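Keeping Spice Jars Off the Table with a Small Shelf
257 shares | 4 comments

A two-tier metal shelf gives you twice the storage on the same patch of table. Wipe the wood first and let it dry before you set anything down. 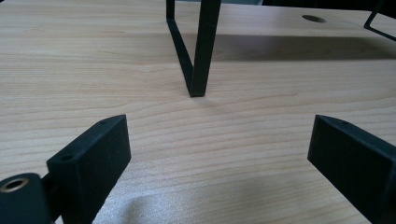 How do I clean a light wood tabletop?
Use a soft, damp cloth and a drop of dish soap, wiping with the grain. Dry it right away.

Stand the shelf toward the middle, where nobody will bump it, and check that all the legs sit flat. Felt pads keep metal feet from marking the wood.
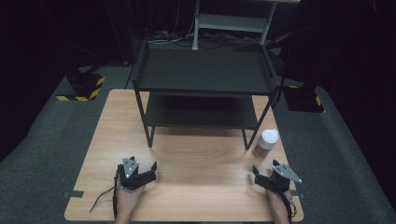

Tall jars go on the bottom only if you can lift them out without tipping. Measure the gap before you buy. Custódio Falcão wrote in to say he returned his first shelf for that reason.
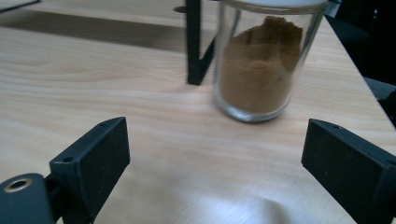

2 min read

Ground spices clump when steam gets in, so spoon them out away from the stove. Close the lid tightly and write the fill date on the bottom of the jar. I refill mine in April.

64 likes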